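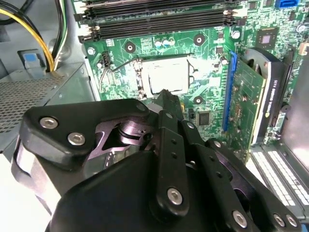
Start with the fault as it was logged. The Votura cell removes memory and graphics cards from scrapped desktops before the boards go on for sorting. On run 1,840 the arm stopped inside the case with a force alarm, and the gripper would not open on command. The working room is the thing to keep in mind: memory slots at the top of the board, processor socket in the middle, a Quadro card seated in its blue slot on the right, and the linkage has to fit in among them. A finger that stops in the wrong place there has very little clear space to back out through.

Next slide, the log. Pause here. The close command went out and the finger position stopped changing short of its target. Motor current kept climbing for 3 seconds. The controller should have dropped torque at the current limit. It did not, because the limit had been set back to the factory value during a firmware update in August.

Cause. The Redum controller keeps its limits in a separate file. The update replaced that file without a warning. Our start-up check compared the firmware version only. It passed every morning.

Say clearly that there was no injury. The guard door was shut. The risk came afterward, when an operator opened the door and reached for the finger by hand. The arm was stopped but the gripper was still powered. The door switch cut the arm drives and left the gripper supply on.

Changes made:
- Gripper supply moved onto the door circuit.
- Limits file read back and compared at every start.
- Release procedure rewritten. Power off, wait, then open the finger with the hex key.

Test result: 1,000 cycles on scrap cases, 16 forced jams, torque dropped in all 16. Still open: we have not tested with a loose cable caught in the linkage.

Take questions. If asked about the Simanjuntak site, it runs the older controller and was not affected.

Contact: Khairul Ong, Drondell | © Drondell 2020 | Back to top

Related talks
Reading force alarms on the Votura cell
Door circuits and tool power
Keeping settings through a firmware update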